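### 3.2 Collecting the handover examples

Most of our examples come from plain, everyday handovers, and we are glad we kept them that way. A partner stands near the arm, the hand holds something flat and slippery, and the two of them pass it back and forth until both are a little tired of it. Jayanthi Alva ran the sessions in June and gathered 1,948 episodes with 14 objects - far more than we had dared to hope for when we first sat down to plan the work.

Cards turned out to be our favorite teachers. They are thin and stiff, and they ask a lot of the fingertips, so we gave them a generous share of the recording time. Figure 2 shows a hotel key card held in the gray hand, as the wrist camera sees it. We left the wrist views in their original orientation, upside down, and the model is trained on them just as they are.

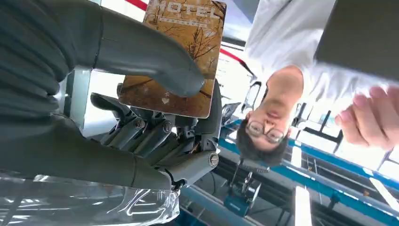 **Figure 2.** Wrist view with a key card between the fingers and a partner nearby.

### 3.3 Labeling

Anitha Iyer marked the start and end of each grasp by hand in Voreo, our labeling tool, and went back over every eighth episode a second time.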